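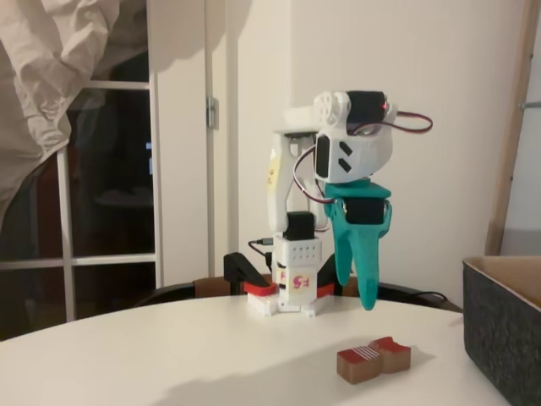 # Stop trusting the default grasp threshold

Most guides to pick-and-place on small servo arms tell you to close the gripper, watch the load reading, and call it a grasp when the number climbs past some value. I've never seen one say where the value came from. The one shipped in our Idotitz config was 400 in one release and 250 in the next, with no note in the changelog.

You'll need an arm that reports position and load on the gripper servo, a logging script, and an hour. I'm assuming the arm is already calibrated. If it isn't, do that first, or the rest of this is noise.

## 1. Log an empty close

Send the gripper from fully open to fully closed with nothing between the fingers. Record position and load at every tick.

```
idotitz log --joint gripper --fields pos,load --out empty.csv
```

Do it 17 times. Burgi Prantl argued for three, and her three looked lovely, but the fourth had a load spike halfway through the travel that would have passed for a grasp. If you see spikes like that, check for a cable dragging on the fingers before you blame the servo.

## 2. Log a real close

Put a small block between the fingers by hand and repeat. Use an awkward object. A plain cube flatters everybody's numbers, while a block with a narrow waist can be gripped at two different widths, and your code has to cope with both.

Turn the block between runs. Keep the files apart:

- `wide_*.csv` for the ends
- `waist_*.csv` for the middle

## 3. Plot both before choosing anything

Put load on one axis and position on the other. What you're hoping for is a clear gap between the empty runs and the block runs. On our arm, load alone didn't give us one. Friction near the end of travel pushed the empty runs well into block territory.

Position did better. With a block in the way, the fingers stop early - that's all the signal you really need.

## 4. Combine the two

```
grasped = (
 pos_error > 8
 and load > load_floor
 and held_ticks >= 2
)
```

`pos_error` is commanded minus measured, in degrees. Set `load_floor` just above your quiet baseline, taken while the fingers are still. It's only there to catch a servo that has stopped responding.

## 5. Try to break it

Run the detector over logs it hasn't seen. Elsa Halonen replayed 4,000 ticks from an older session and found it still called a grasp when a finger pressed against the table. I don't have a good fix. For now we refuse to close below a minimum height, and that costs us flat objects.

Saimi Kokkonen wants to replace the whole thing with a camera check. Maybe. I'd want to see it work with the lights off first.

Redo steps 1 to 3 whenever you swap the servo or reprint a finger.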